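Hard water at home: an interview with a scale engineer
05/07/2026

The supply area around Nincombe sits on chalk, and the water that comes out of the taps there is hard by any measure. The engineer interviewed for this piece has spent most of a career at Nelidance, a small firm that tests domestic plumbing and heating parts for scale. The conversation took place over an afternoon and was mostly concerned with what a household can and can't do about it.

The first question was what hardness is. "Dissolved calcium and magnesium, mostly calcium in our case," the engineer said. "When you heat the water, the bicarbonate breaks down, carbon dioxide leaves, and calcium carbonate comes out as a solid. It prefers to form on a hot surface, so the heating element gets it first." The last full test on the Nincombe supply, in March, gave 113 milligrams of calcium per litre.

Cold water leaves deposits too, by evaporation. A droplet left on steel or plastic dries to a ring, and everything that was dissolved in it stays behind. "People wipe the tap and forget the bits that drain by themselves. Drip trays, soap dishes, the base of the washing-up bowl. Those dry out once or twice a day for years." 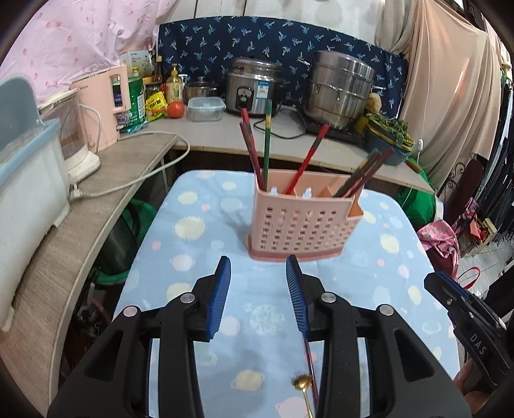
Chopsticks in a pink plastic holder with a drip tray.

Nelidance ran a postal survey of 3,483 households last year, asking about appliance age, repairs and descaling habits. The engineer was cautious about the results. Replies came mostly from people who already had a problem, and the age of an appliance is usually a guess. What the firm took from it was a list of faults to reproduce on the bench. Of the repairs reported, 501 concerned immersion heaters, and these were examined first.

"The failure is nearly always overheating. Scale conducts heat poorly, so the element has to run hotter to pass the same energy into the water. You don't notice on the bill straight away, as the energy still ends up in the tank. You notice when the sheath splits."

I asked whether the thickness matters. It does, but the structure matters as well. Dense, glassy scale is worse than the soft, porous kind, and the two often form in layers depending on how the thermostat has been used. The bench rig at Nelidance grows a layer of around 2 millimetres on a standard element, which is then cut, mounted in resin and polished.

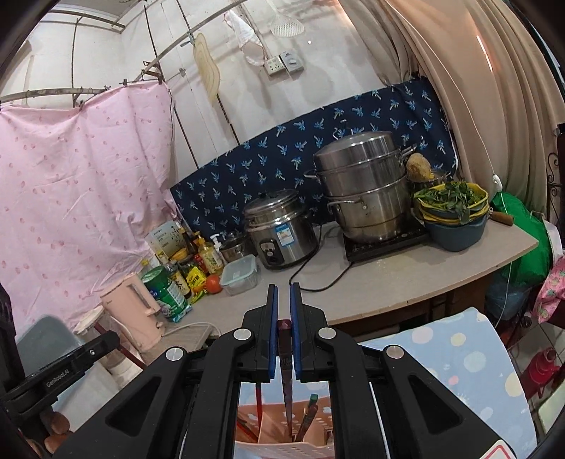

Temperature is the one thing a household controls directly. Below a certain point very little carbonate comes out, and above it the rate climbs steeply. Stored hot water can't simply be turned down, though, as it has to be kept hot enough to control bacteria - the engineer was firm on this and repeated it. Where there is a choice of heating method, an indirect coil is kinder than an element, the surface being cooler.

On softeners, the engineer draws a distinction between ion exchange and everything else. An ion exchange unit swaps calcium for sodium and can be checked with a cheap test strip. The Vusura, a clamp-on unit sold locally, does no such thing: the hardness reading is the same before and after. "The maker says it changes the crystal form. We put two identical rigs side by side and the weights of scale were within the scatter of the method. I'd want a longer run before saying more."

Acid works. Citric acid dissolves carbonate quickly and is easy to rinse, but it should be used cool, or calcium citrate can form and is harder to shift than what was there before. Vinegar is slower and smells. Neither should be left on natural stone, and the acid should never be mixed with bleach.

"Do it little and often," the engineer said. "A thin layer is gone in ten minutes. A thick one sheds flakes and you spend the evening fishing them out."

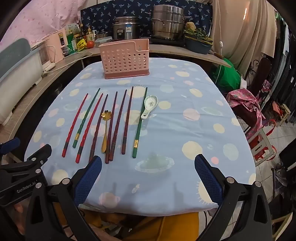

One reader of our earlier piece on kettles disagreed, writing that a thin coat of scale protects the metal and that frequent acid does more harm than the chalk. I put this to the engineer, who accepted half of it. In old iron or lead pipework a carbonate film does reduce corrosion, and softened water should not be run through lead at all. A stainless element needs no such film. Repeated cool citric acid on stainless steel showed no measurable loss in the Nelidance tests, but plated brass fittings did dull.

The next set of trials will cover shower valves, using mixed parts supplied by Edwards. Cartridge valves scale at the seals, where a deposit too thin to see can make the handle stiff. The engineer expects the rubber grade to matter more than the water, and results are due when the rigs have completed their cycles.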